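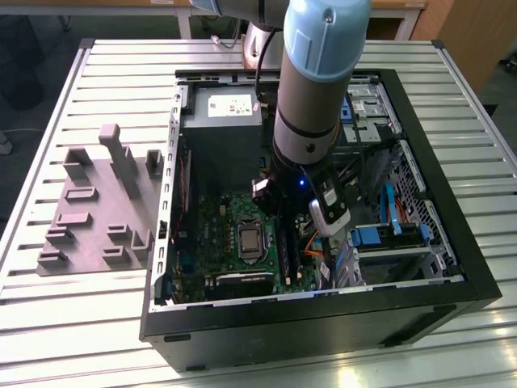

Tour noire couchée sur le flanc, panneau retiré, carte mère verte à l'air.

Pletari : fiches de démontage de vieux PC

Contenu : 236 fiches, dont 168 relues par Waraporn Noiphan, qui a de la patience. Les autres sont livrées telles quelles.

Vocabulaire : « nappe » désigne tout câble plat, « câble » tout le reste, « truc bleu » a été banni en avril.

Limites : 2 fiches se contredisent sur l'ordre des barrettes. Mawuli Opoku défend les deux.

Corrections bienvenues, avis sur la poussière moins.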